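Vetau Youth Football Program: progress report to the Nirnus Fund
18/12/2021

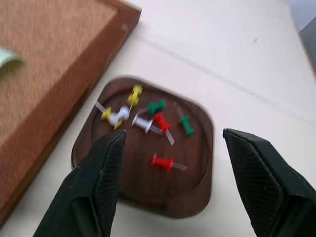
The first half of the grant period is over and the under-19 side has played 12 league matches. Results have been better than last season. I would ask the Fund not to read too much into that. Four of the wins came against clubs that were missing players to illness or travel rules, and in two of those games we were outplayed for most of the second half.

Players arriving from abroad

The grant was made mainly to help young players who come to us from the Isah academy settle into a faster league. We said in the application that they would be ready for regular first-team football within a season. I did not write that sentence and I would not have written it. Of the group that came over in the summer, 2 have started league matches on a regular basis. The others train well, come on late in games and lose the ball more often than they should when they are pressed from behind.

The coaches think the gap is mostly one of speed of decision. They may be right. The same thing was said of last year's group, and the extra small-sided sessions brought in to fix it have not yet produced a difference I can see on a match day. The sessions will go on until the spring, when we will compare pass completion under pressure with the figures taken in the first weeks. If there is no change I will recommend dropping them.

Playing time

The most used of the new players, a defender who has also filled in at holding midfield, has logged 1,596 minutes in all competitions, friendlies included. That is a high number for his age. It looks good in a report, and it also means he has been moved around to cover injuries. He has asked to stay in one position after the winter break. The head coach has agreed in principle, which has happened before with other players and lasted until the next hamstring strain.

Tracking vests

The vests supplied by Gollia are in use at every session. The supplier's summary says they lower the risk of injury. We have no evidence of that. Muscle injuries are level with last season, and the distance readings from two vests worn in the same drill often disagree. They are useful for spotting a player who has had a very heavy week, and the physical staff like them. I would not pay to renew the full set on what we know now.

Language lessons

Attendance was good until the evening matches began and poor after that. Lessons have moved to before lunch on training days. It is too early to say if this works.

Spending

Travel and housing are within budget. The line for boots and winter clothing is over by roughly 500 euros, and we will cover it from club funds. Nothing has been spent from the tournament line, as the trip planned for the fall was called off. We would like to carry that money forward to a tournament in May, provided it goes ahead. I would not book flights yet.

Next period

The Fund has asked if the program could take a larger group next summer. My answer for the moment is no. We should first find out if the players we have can hold a place in the side when everyone else is fit. The next report will list starts separately from substitute appearances, which this season's earlier figures did not do.

Program Manager, Vetau Youth Football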